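Course notes, week 6: the Illinwood visit
Handout 9 of the set. Read before the July session, or at least on the way to it.

For those who missed the bus, the open day was in the Skamgate building, second floor, and the coffee was as bad as promised. Aušra Ots ran the demonstrations for our group. She talks fast, so check your notes against these.

What we went to see
Collecting hand demonstrations. A person holds a gripper in each hand and does the task. The motion gets recorded, and later a robot arm is asked to do the same with considerably less grace. The task at our station was the small-parts one: an organizer box with compartments, two grippers, and whatever patience the operator had left after lunch.

Terms you will need
Demonstration: one complete try at the task, start to finish.
Episode: the recording of that try. People in the trade mix the two up freely, and so will you.
Reset: putting everything back so you can do it again. Budget more time for this than feels dignified.
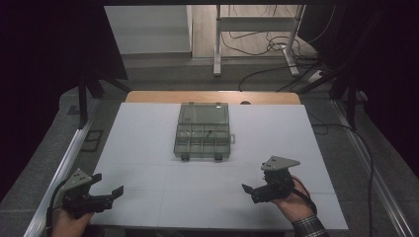
Working with two hands sounds easy until you lose your fingers. A pair of jaws can open and close, and that is the whole vocabulary. Latches are the usual trouble. One gripper has to steady the box while the other works the latch, and most of our group found that both of their hands wanted to be the one doing the interesting part.

Numbers from the talk
The Atau set, as of our visit, had 1405 episodes. Of those, 525 were small-parts tasks and 47 had been thrown out after review. Ots said a slow operator can take up to 9 minutes on a bad box, and looked at nobody in particular – I was standing right there.

Before the next session
Read the Wongsuwan chapter on bimanual tasks, skipping the appendix unless you enjoy matrices.
Write one page on a household chore that needs two hands. Say what each hand is doing at every step. "Helping" is not a step.
Bring the visitor badge back if you still have it. Illinwood has asked twice.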